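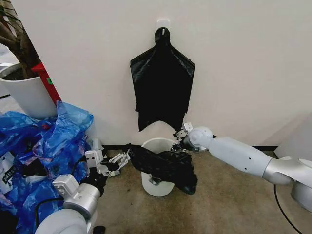
How many demonstrations does a two-armed robot need before it can put a bag in a bin?

More than 300, and at 500 it depends on who you ask. I'm the one asking, mostly of myself, usually while kneeling on carpet.

November, 9:40 p.m.

Dear diary, or dear whoever inherits this notebook when I leave to open a bakery. I have a graduate degree and today I thought about bin liners for eleven hours, with a short break for a sandwich.

The numbers first, so I can find them later. The policy trained on 300 demonstrations got the bag over the rim on both sides in 10 evaluation trials out of 40. The one trained on 500 got 14. That's 200 more demonstrations for four more bags, and I did most of those demonstrations with my own two hands, which now ache in a colour I would call mauve. Driss says the trend is positive. Driss would say that of a kettle.

The trouble is black plastic. It has no edge the camera can agree on, only a lot of little highlights that slide about whenever anything moves. You and I look at a crumpled bag and know there's a mouth in there somewhere. The policy looks at the same bag and sees a mood. On a good run the two grippers take opposite sides and tug in turn, left and then right, like an old couple making a bed. On a bad run both go for the same fold and we get a sort of rosette.

Abdelilah Kamel came by after lunch with his theory, which he has had since the Rimance workshop and will have on his deathbed. He thinks we're teaching too cleanly. Every demonstration I keep is a tidy one, and every fumble I throw out, so the poor thing has never seen anybody recover from a fumble. He wants the ugly ones back in. I told him the ugly ones were ugly. He said, "Yes, that would be the data."

I hate it when he's brief.

So I went digging in the discard folder and found 318 rejected runs. More than half as many as I kept! Some are hopeless (demonstration 41 is mostly me sneezing) but plenty are just a slip, a pause and a second grab. I retrained overnight on the 500 plus all 318, sneeze included, fully intending to be proved right.

The new one got 23 out of 40.

I ran the evaluation a second time because I'm a scientist and also a sore loser. Twenty-two. The failures are different too. When it misses the rim it lets go, backs off a little and tries the near side again, and I recognized the move at once. It's mine. It even has my hesitation. I have passed on to a machine the exact way I fail to do housework, and it's the best result we've had all year.

Things to be suspicious of before I get excited: the total number of demonstrations went up as well, so I need a run with 500 made of a mixture, clean and ugly, or Trultdale will say in review that I simply fed it more. They'd be right. Also every trial used the same bin. Also I haven't touched bag colour, and I have a bad feeling that blue is going to be its own month.

Told Driss. He said the trend is positive.

Tomorrow: the mixed 500. Ask Farouk for more cluster time, nicely. Rename the discard folder, which is currently called "embarrassing" and will be cited in a paper. Buy knee pads. Take out the garbage at home, where I noticed tonight that the kitchen bin has had no liner in it since Tuesday's curry, or whenever that was.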